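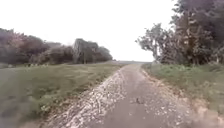

The test track, looking out toward the low ground. Gravel on the left, grass on both sides.

Keeping a Path Robot on the Path: Workshop Tips
Posted 10/11/2024 by Yara Geagea

Our Prekell is a four-wheeled inspection rover with the ground clearance of a footstool and the confidence of a much larger machine. It runs up and down the track at Irosdale, looking for washouts. It now has 245 hours on it, most of them on stones. What follows is what I do to it between runs, written down at the request of Ditte Snorradóttir, who has to do it when I'm away and was tired of phoning.

Wheels first. Pull the power key, put the rover on the stand and spin each wheel by hand. A click once per turn is a pebble in the tread. A click at no particular interval is a bearing, and you may as well cancel your afternoon. Pick the tread out with a wooden skewer. Screwdrivers work beautifully, right up to the sidewall.

Grass winds itself around the axles behind the hub, where it packs down into something like felt. Cut it with a seam ripper and pull it out with long-nosed pliers. If you have just come off the verge, check twice.

Camera window. Blow the grit off with a bulb blower before any cloth goes near it. I own one window with a lovely circular scratch pattern, and it is available to anyone who'd like to collect it. Then a damp microfiber cloth, then a dry one. Skip the paper towels.

Under a flat white sky like the one up top, leave exposure on auto but tilt the camera down 11 degrees. Otherwise it admires the clouds and turns the ground to porridge. Tighten the tilt knob by hand, then give it one more quarter turn. The knob loosens on gravel. So does everything else, so run a hex key over the mast bolts while you're there.

Obstacle setting. A small dark lump in the middle of the track could be a stone or a clump of dirt, and the rover is no better at telling than I am. Set it to slow down and steer around. The "stop and ask" setting is very polite and will have you walking half a mile to kick a clod.

Battery. Charge it indoors and let it come up to room temperature before plugging in. Ours reads 3,200 on the Dodance charger when full and 2,995 when it wants to come home. Write the number on the tape on the lid, with a pen that works. There is a pen that doesn't in the same drawer. I keep meaning to throw it out.

Spare tread bands are in the Abbasi tin, under the fuses. Put the lid back on properly, Ditte.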